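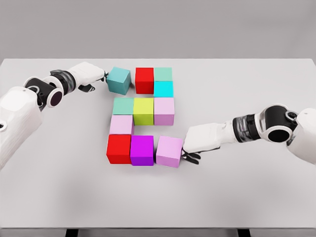 Our helpdesk software has a chat window, a ticket list, a phone panel and now a bot that suggests replies, and I think this is too much for a company of our size. When I started at Pratelham, Begoña Bermúdez gave me one shared inbox and I could learn it in a morning. I would like every support screen to be as plain as that big white tabletop with the light gray wall behind it, where you see at once what is in front of you. Instead we pay for add-ons, almost 100 of them, and my colleagues open maybe four.

I am not against integrations – the one with our billing saves me real work each February. But before we connect the next tool, please ask the persons who answer the customers.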